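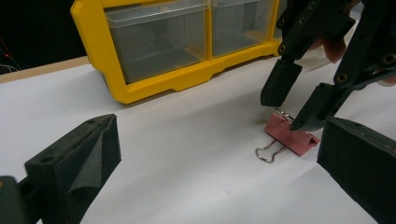 Kobina Eshun wants to know why we are reviewing the Korken kit at all when the Clornell units already work. His point, from the thread this morning, is that a hand-held gripper is only as good as the pose track that comes off it, and the vendor's sheet says very little about tracking. Fair. I've put the tracking question at the end, where I still don't have a full answer.

Feb 6, 2025

Korken hand-held kit, evaluation unit 2. Loan runs to June.

Setup: white paper over the bench, yellow drawer unit, pink binder clip. Task is clip pickup, then place in a drawer. Two hand-held grippers over the same bench, one carrying the camera. The camera-side tool has the printed black fingers with the soft pads. The other is the linkage type with the narrow fingertips.

Logged 30 attempts with the linkage tool, clip on its side each time. 21 clean pickups. Of the nine misses, six were closures on the upright wire handle alone: the handle folds, the clip rotates out, and the fingertips close on nothing. The other three were short, tips stopped above the paper. I did not count regrasps as clean.

Notes on the linkage tool:

- Trigger travel is long. First third does almost nothing at the tips.
- Play at the pivots is noticeable when the tips are nearly closed. Snugging the bolts helps but stiffens the return. Backed them off a quarter turn and left them there.
- Tips do not meet square. Left one leads slightly. Fine on the clip body, bad on wire.

Notes on the printed fingers:

- Pads grip well on the drawer fronts. On the clip they are too wide, and they hide it from the camera in the last bit of the approach.
- Finger screws held all session. No thread lock used.
- The fingers take up a lot of the lower image. Kahsay's loader crops the bottom by default, so check the crop before anyone trains on this.

Recording: 1,111 frames in the test clip according to the recorder, 1,087 after export. That leaves 24 missing, all in one block near the start. Looks like a buffer filling before the writer is ready. Repeated with a five-second wait after power-up and the counts matched. The manual does not mention a wait. Sent it to Korken support with the log attached.

Tõnu Urbonaitė asked if the drawers can go in the same protocol as the clip. Yes, but the drawer unit needs to be fixed down first -- it slides on the paper when pulled at an angle. Double-sided tape under the feet should do.

Tracking, for Kobina: static drift looks fine over short runs. Have not tested fast wrist motion, and have not tested with the second tool blocking part of the view, where I expect trouble. The Famum software reports a confidence value per frame, but the units are not documented and it stayed pinned at maximum for the whole session, so I would not filter on it yet.

Price is still per unit with calibration billed separately. Asked for a quote with both included.

Still open:

- [ ] fast motion test, both tools in view
- [ ] narrower fingers for the camera side, same pad material
- [ ] tape down drawer unit, redo pulls
- [ ] same 30 attempts with a Clornell unit, clip in the same position
- [ ] ask Korken what the confidence value means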